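Rundgang vor der Heizperiode, Haus Gelberg – Prüfliste mit meinen Anmerkungen

Zuletzt aktualisiert: 23.10.26

So, wieder Oktober, wieder die Liste. Ich habe die alte Fassung von Maite Barrios übernommen und überall dazugeschrieben, was mir beim Durchgehen aufgefallen ist. Wer nächstes Jahr dran ist, darf gern alles streichen, was ihn nervt (bitte nicht die Prüfpunkte selbst!). Erledigt heißt: gesehen und angefasst. Offen heißt: steht bei mir im Kalender.

1. Eingang und Treppenhaus

Haustür schließt von selbst: erledigt
Treppenlicht auf allen Etagen: offen
Handlauf fest: erledigt
Fußmatte liegt plan: erledigt

Das Treppenlicht im zweiten Stock geht an, wenn es Lust hat. Man drückt, wartet, drückt nochmal, und dann steht man schon oben. Ich habe den Taster gemeldet und 48 Stunden Frist notiert, danach rufe ich persönlich an. Der Handlauf wackelte letztes Jahr am unteren Halter, der sitzt jetzt bombenfest, ich habe mich richtig drangehängt. Die Matte ist neu und liegt endlich glatt, die alte hatte diese hochgebogene Ecke, über die ich jeden zweiten Morgen gestolpert bin.

2. Fluchtwege

Flure frei: offen
Notausgang Hofseite von innen ohne Schlüssel zu öffnen: erledigt
Schilder lesbar und beleuchtet: erledigt
Fluchtplan stimmt mit dem Haus überein: offen

Im Flur vor Raum 263 stehen schon wieder Kartons. Ich weiß, die Lieferung von Orndale kommt immer dann, wenn keiner Zeit hat, sie wegzuräumen, und ich habe selbst auch schon mal was »nur kurz« abgestellt. Trotzdem: weg damit, und zwar ganz, auch die flachgelegten. Die Hoftür geht wunderbar auf, nur der Fahrradständer davor steht zu dicht. Wenn da ein Lastenrad drin ist, kommt man nur seitwärts raus. Julián Echevarría will ihn ein Stück Richtung Zaun versetzen lassen.

Der Fluchtplan zeigt noch die Zwischenwand, die wir herausgenommen haben. Hatte ich letztes Jahr auch schon aufgeschrieben, ist mir ein bisschen peinlich.

3. Strom und Geräte

Keine Steckdosenleiste in der Steckdosenleiste: offen
Kabel nicht unter Teppichen oder eingeklemmt: erledigt
Stecker und Gehäuse ohne Risse: erledigt
Prüfplaketten gültig: offen
FI-Schalter per Testtaste ausgelöst: erledigt
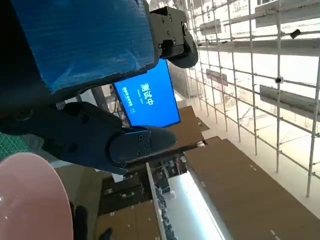 Mein Lieblingsthema sind und bleiben die Steckdosenleisten! In der Teeküche hing eine an der anderen, und an der letzten der Wasserkocher. Die habe ich gleich abgezogen, der Kocher steckt jetzt an der Wand, und da bleibt er bitte auch, selbst wenn man dafür zwei Schritte weiter laufen muss. Das nächste sind die Dauerläufer. Wenn ein Monitor so knallblau leuchtet wie der auf dem Foto, übersieht man ihn wenigstens nicht, die mit dunklem Bildschirm und winziger Standby-Lampe vergesse ich beim Rundgang dagegen ständig. Also abends auch am Rand gucken und mit der Hand kurz hinten dran, ob etwas ungewöhnlich warm ist. Plaketten: im Erdgeschoss alles gut, oben sind ein Ventilator und die Schreibtischlampe am Fenster abgelaufen. Beide stehen bis zur Prüfung bei mir im Büro und dürfen nicht »mal eben« wieder geholt werden.

Den FI-Test habe ich diesmal vorher angekündigt. Letztes Jahr nicht, und das wurde ein ziemlich lauter Vormittag.

4. Feuerlöscher und Rauchmelder

Löscher hängen an ihrem Platz: erledigt
Plombe und Druckanzeige in Ordnung: erledigt
Davor nichts abgestellt: offen
Rauchmelder per Knopf getestet: erledigt
Löschdecke in der Küche: erledigt

Retus war zur Wartung da und hat den Löscher im Keller getauscht, der neue hängt etwas tiefer, was ich sehr angenehm finde (ich bin nicht groß). Vor dem im ersten Stock steht die Zimmerpalme. Sie ist schön, sie ist auch gewachsen, sie muss trotzdem umziehen. Bei den Rauchmeldern bin ich mit dem Besenstiel durchs Haus gegangen und alle haben gepiepst, der in der Garderobe allerdings so heiser, dass ich ihm gleich eine neue Batterie gegeben habe.

5. Heizung und Keller

Heizkörper entlüftet: erledigt
Abstand zwischen Heizkörper und Möbeln, mindestens 40 cm: offen
Kein Papier, keine Lappen im Heizungsraum: erledigt
Tür zum Heizungsraum geschlossen: erledigt
Absperrventil Außenhahn zugedreht: offen

Die 40 cm sind unsere Hausregel und stammen noch von Maite, die damals ein angesengtes Sofa zu entsorgen hatte. Im Besprechungszimmer passt es nicht, da ist das Regal mal wieder an den Heizkörper gewandert. Wer schiebt das eigentlich immer? Den Außenhahn drehe ich erst nach dem Herbstputz zu, sonst schleppen wir Eimer.

Entlüften ging gut, nur der Schlüssel war weg. Er lag in der Schublade mit den Teelichtern. Ich habe ihn mit einem roten Band an den Haken neben der Kellertür gehängt, und genau da möchte ich ihn nächstes Jahr auch finden.

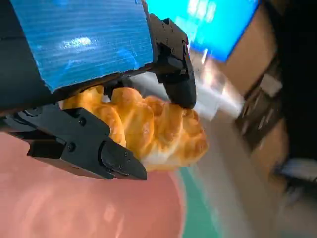

Im Keller selbst war ich angenehm überrascht, der Boden ist frei und das Licht geht. Nur die unterste Stufe müsste man besser sehen. Gunnlaugsson hat mir ein Muster von einem Kantenstreifen geschickt, gelb-schwarz und ordentlich rau, das klebe ich nächste Woche probeweise hin – wenn er den Winter übersteht, nehmen wir ihn auch für die Hoftreppe.

6. Erste Hilfe

Verbandkasten vollständig und nicht abgelaufen: offen
Verbandbuch liegt dabei: erledigt
Notrufliste aktuell: erledigt
Ersthelfer bekannt: erledigt

Pflaster sind wie jedes Jahr alle weg. Die kleinen gehen zuerst, dann die mittleren, die Riesenpflaster will keiner haben. Ich habe 3 Packungen nachbestellt und lege eine davon in die Teeküche, dort schneiden sich die meisten ja auch. Das sterile Material ist diesmal wirklich fällig, da kommt ein kompletter Nachfüllsatz. Auf der Notrufliste stand noch meine alte Durchwahl, ist geändert.

7. Leitern und Tritte

Stufen und Holme ohne Schäden: erledigt
Spreizsicherung vorhanden: offen
Gummifüße vollständig: erledigt

Der kleine Tritt ist top. Bei der großen Stehleiter fehlt auf einer Seite das Spreizband, ich habe sie mit einem Zettel gesperrt und in den Keller gestellt. Bitte auch nicht »ganz vorsichtig« benutzen! Drehstühle sind übrigens keine Leitern, das schreibe ich jedes Jahr dazu, und jedes Jahr erwische ich jemanden beim Lampenwechsel.

Offene Punkte, wer was macht

Treppenlicht: ich
Kartons vor 263: alle, die dort etwas stehen haben
Fahrradständer: Julián
Fluchtplan neu zeichnen: Maite, hat sie mir versprochen
Palme: ich, mit Hilfe, die ist schwer
Regal im Besprechungszimmer: Julián und ich
Stehleiter: Spreizband ist bestellt

Nachkontrolle mache ich, sobald der Verbandkasten gefüllt ist, dann laufe ich die offenen Punkte in einem Rutsch ab. Wer bis dahin noch etwas findet, schreibt es einfach mit Bleistift auf den Ausdruck am Schwarzen Brett.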